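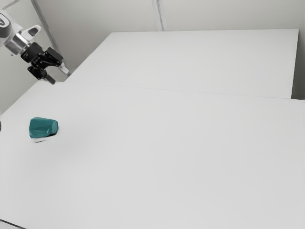 Manikandan Annamalai
Student, second-year robotics, project group Girow

Term project report: two controllers, one gripper, one lump

Our group was asked to compare two ways of driving a simulated arm with a parallel-jaw gripper. We had hoped to compare two arms. Then we had hoped to compare two grippers. By February we had one of each and a deadline, and the project became a comparison of controllers.

The first controller, which we called Prosten, plans a full path to the grasp and follows it whatever happens. The second, Adamczyk, looks through the cameras as it goes and corrects itself in small steps. Ravindran Marar wrote most of Prosten and defended it like a family member. Hülya Uçar and I wrote Adamczyk. Ermanno Tedesco set up the simulation and was therefore blamed by both sides.

We gave each controller the same start poses and the same time limit. A run counted as a success if the object was lifted clear of the table and held until the clock ran out. Nudging it somewhere more interesting did not count, although Prosten would have done very well if it had.

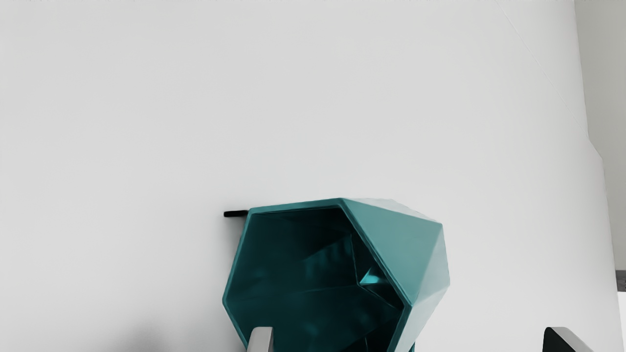 The camera view mattered more to Adamczyk than anything we changed in the code. Our supervisor, Ottmar Wegener, had warned us of this in the first week, and we had written it down and ignored it. With a close view like this one, the target is a teal shape with a dark opening and a rim of straight edges, and our first detector took the opening for a separate object. It then politely aimed for the middle of the hole. We fixed it by joining the dark region to the coloured one around it before working out a centre, a change of eight lines that took us most of a weekend.

Prosten didn't have this trouble because Prosten barely looks. It takes one estimate of the pose at the start and commits. When the estimate was good, it was faster than ours and much nicer to watch. When it was off, the fingers closed neatly on air and the arm carried the air upward with great care. 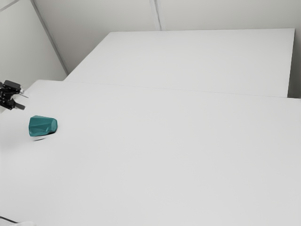
Over 183 scored runs, Adamczyk had the better success rate and Prosten had the better time per run. We threw out 19 more runs in which the simulator let a finger pass through the object, as we couldn't agree which controller deserved the credit. Ravindran would like it noted that he could.

Tuning was uneven too. Adamczyk's step size was picked after 2,000 short practice trials left going overnight, while Prosten's settings were picked by Ravindran. A fairer test would give both the same treatment. We would also like to vary the lighting, which stayed soft and even all term and probably flattered the colour detector.

The code and the run logs are in the Wemville folder on the course drive, along with the discarded runs and Ravindran's comments on them.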